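Lostine Garment Shrinkage Records

Version 1.2, released Saturday, February 23, 2019

Maintainers: Covadonga Cantero, Iolo Ruddock

Summary

Lostine is a table of length and width measurements taken from everyday clothes before and after home laundering. It covers 487 garments, mostly T-shirts, singlets and light jumpers. Of these, 366 completed the full wash schedule. The rest were withdrawn early through damage, loss or a change of owner, and their partial records are kept in the same file with status set to "withdrawn".

Files

garments.csv – one row per garment: fibre content as printed on the care label, knit or woven, colour group, size as sold, status
washes.csv – one row per wash: garment_id, wash_no, temp_c, spin_rpm, detergent_type, dry_method
measures.csv – one row per measurement: garment_id, wash_no, body_length_mm, chest_width_mm, sleeve_length_mm, measurer
codes.txt – allowed values for every coded column

All files are UTF-8 with comma separators. Missing values are blank. Wash number 0 is the measurement made before the first wash.

Measurement method

Garments were conditioned indoors overnight, laid flat, smoothed by hand and measured with a steel rule to the nearest millimetre. Body length runs from the high shoulder point to the hem. Chest width is taken 25 mm below the armhole. Garments must not be under tension when measured. Jersey will stretch across the width and draw up in length if it is held by the ends, and the early Ronell batch had to be remeasured for that reason. Rows affected carry the flag "r" in the notes column; the original values were not kept.

Spin speed is the machine's dial setting. No washer in the collection ran above 1,000 rpm. Temperature is also the setting and was not checked with a probe.

Known problems

Sleeve length is blank for all singlets and for 42 other garments where the sleeve seam could not be located reliably.

Colour group is coarse. Blue and grey overlap, and the two measurers did not always agree – treat "blue-grey" as a single class if you need consistency.

Line drying and rack drying were merged under "air" until October. Records after that are split. Do not compare the two periods on dry_method without merging them again.

Wool is poorly represented. The set should not be used to predict felting.

Changes since 1.1

Duplicate garment_ids in the Arroyo batch fixed (reported by Aranka Kelemen). Inches converted to millimetres in two rows. The unused column "softener" removed from washes.csv.

Licence and contact

Free to use with credit. Corrections go to Iolo Ruddock through the issue tracker; please quote garment_id and wash_no.
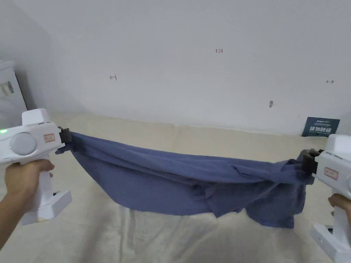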